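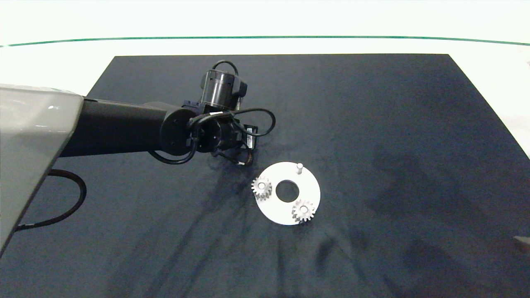 A bench mat is a flat sheet of fabric, felt, rubber or a similar material laid over a tabletop to provide a working surface. It is used in assembly, repair, model making and sewing, and in classrooms where small parts are handled. Dark, plain mats are commonly placed on white or light-colored tables, where they set off pale components and reduce glare from overhead lamps.

Materials

Fabric mats are usually woven or knitted and may have a rubber backing. They are soft enough to keep a plastic disk or ring from being scratched, and a part set down on them tends to stay in place. Felt is thicker and quieter but sheds fibers, and is seldom chosen for work with grease or adhesives. Rubber and silicone mats are easier to wipe clean. They are also heavier – a large one can be awkward to roll up and store.

Weight is normally given in grams per square meter. The Fernwood bench cloth, a cotton and polyester weave, is sold at 600 grams per square meter and is 5 millimeters thick with its backing.

Size and placement

A mat may cover the whole table or only the area within reach of the worker. Many workshops leave a strip of bare tabletop along one or more sides for tools, drinks and paperwork. Creases are pressed out before use, as a raised fold can tip a flat part or cause a short peg to lean.

Large mats are often left in place between sessions. Smaller ones are rolled with the working face outward, which helps them lie flat when they are next opened.

History

Cloth bench coverings were used by watchmakers and jewelers long before purpose-made products were sold. In his survey of small workshops, Werncombe Benches, Kieran Mellor recorded 17 workplaces in the Werncombe district, of which six used cut lengths of curtain lining or blanket. The Liapis company later offered hemmed mats in navy, gray and green. Its navy mat remained in the catalog until the range was sold to Grudier.

Care

Loose dust is removed with a brush or a vacuum cleaner on a low setting. Fabric mats without a rubber backing can generally be machine washed in cool water. Backed mats are sponged by hand and dried flat, away from direct heat.
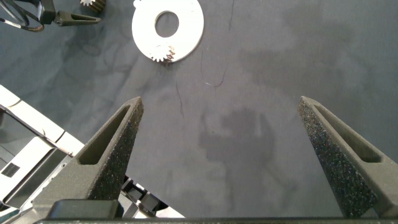 Can a bench mat be used as a cutting surface?

Fabric and felt mats are not suitable for cutting, as a blade will pass through them and mark the table underneath. A separate self-healing cutting board is normally placed on top of the mat and taken away when the cutting is finished.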